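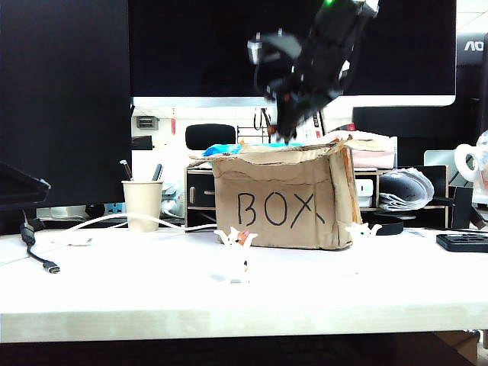
A Sampaio gripper above a cardboard box on a desk at the Dandthorpe test office. Photo: Gromberg

FOR IMMEDIATE RELEASE

Gromberg issues stop-use notice for Sampaio desktop gripper after grip release fault

DANDTHORPE, November 12, 2024 – Gromberg is asking all customers to stop running the Sampaio desktop gripper in automatic mode, effective today, after a fault that can cause the fingers to open during a lift or close without a command. Manual mode with the speed limit on is not affected.

No injuries reported. One customer reported a bruised knuckle in January, looked at again last week, and the company now believes that was a different matter (a loose mounting screw). It is mentioned here because people have asked.

The fault was found at the company's own test office in Dandthorpe during box picking, the ordinary kind, small packaged goods in and out of an open carton. On the downward move the arm did not slow before reaching the box. The fingers closed early, caught a flap and held on to it. The stop button worked. The green light on the gripper stayed on the whole time, and that is the part Gromberg is most concerned about, as an operator looking at the light would have no reason to step in.

The cause is in the Zikness controller software, version 5. When the position reading drops out for a moment the controller keeps using the last good reading and does not raise an alarm. Usually the signal comes back and nothing happens. If it drops out on the way down, the gripper carries on at full travel speed. Same thing can happen on the way up, in which case the part is dropped.

Test staff repeated the move 4,000 times over the weekend with the same controller. The signal was lost on 400 of those runs. Not every loss led to a bad move but that is far too many, and the earlier factory tests should of caught it. They were done with a short cable. Most customers use the long one.

"We got this wrong and I would rather say so today than wait for the fix," said Kazue Fukuda, head of product safety at Gromberg. "Please turn automatic mode off. If you are not sure which mode you are in, pull the plug and call us."

Which units are affected

All Sampaio desktop grippers shipped with Zikness version 5, 3,000 units in total. The version number shows on the start-up page of the control program. Earlier versions handle a lost signal correctly and can stay in use. Customers who updated an older unit to version 5 are affected too, even if the box label says otherwise.

What to do now

Switch to manual mode. Leave the speed limit on.

Keep hands out of the work area whenever power is on, including when the green light is steady and the arm is not moving. Do not reach into the box to free a stuck item. Power off first, wait for the fingers to go slack, then reach in.

Do not go back to an earlier version on your own. The settings file is not compatible and the force limit may be lost. Gromberg support will do it with you over the phone.

If the unit has already dropped something or closed when it should not have, please save the log before restarting. Restarting clears it.

Fix and replacement cables

A corrected version of the software is in testing. It stops the arm on the first lost reading and turns the light off. No release date yet, the company will not give one until the full run has been repeated with the long cable. Shielded cables will be sent free of charge to every registered owner, no need to send the old one back. Owners who bought through a reseller should register by phone so we have a adress for shipping.

Customers who can't work in manual mode may return the unit for a full refund. Packaging not required.

Orders for new Sampaio units are on hold. Orders for spare fingers and mounts are shipping as normal.

About Gromberg

Gromberg makes small grippers and arms for desks, benches and packing stations. The company is based in Dandthorpe.

Press contact: Kazue Fukuda, Gromberg, Dandthorpe

Customer support: the number is on the underside of the controller. Lines are open late all this week.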